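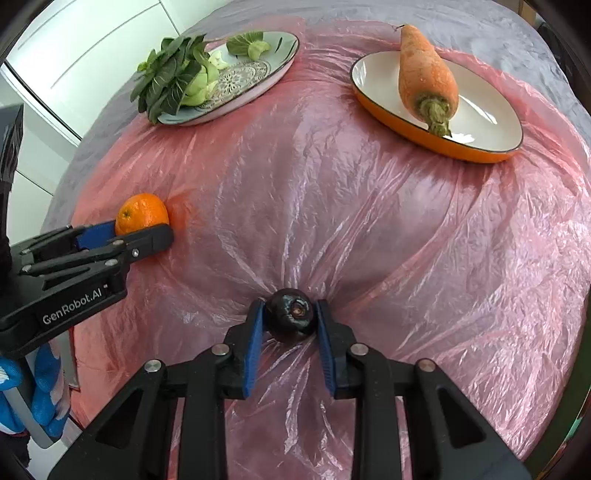
Veg on the table before washing, pink sheet down

Plastic sheet over the tablecloth for veg prep – worth it?
Forum: Kitchen and Table

pell_karo
I put a thin pink plastic sheet over the gray cloth when I get the vegetables out. The carrot still had dirt on it and I don't want that in the fabric. Problem is the sheet creases and slides every time I move a dish. Do any of you have a way to keep it flat?

mimoza_r
Clips on the table edge, two per side. Also pull it tight before you put anything on it. Once the plates are down it's too late.

Dunmore77
I'd skip the plastic. Fold the cloth back and work on the bare table, then wipe it. Thin sheet tears as soon as a knife touches it and you end up buying more.

pell_karo
No knives on it, I cut at the counter. The table is only for sorting and plating.

Dunmore77
Then a tray does the same job.

oatfield
Tray is too small for a carrot like that. It doesn't even fit in the orange dish. I use oilcloth, 200 cm long, cut from a roll at Balogun. It's heavy enough to stay put and the dirt wipes off with a sponge.

mimoza_r
Oilcloth cracks where you fold it. Mine lasted one winter.

oatfield
Don't fold it. Roll it up and stand it in a closet.

tessgray
Different question – is the bok choy going to sit out on the plate? It goes limp fast. I cut the base off, rinse between the stalks and keep it in a damp towel in the fridge until the pan is hot.

pell_karo
It's for dinner at six, stir-fried with the carrot. The mandarin is for the dressing, juice plus a bit of soy.

tessgray
OK, that's fine then. Slice the carrot thin or it will take twice as long as the greens. I'd peel one that thick.

Dunmore77
No need to peel. Scrub it with a brush. The skin is fine if you get the dirt off.

tessgray
On a small carrot, sure. The skin on big ones tastes bitter to me.

pell_karo
Will try the clips first and look at oilcloth in August when I redo the kitchen stuff. Peeling the carrot.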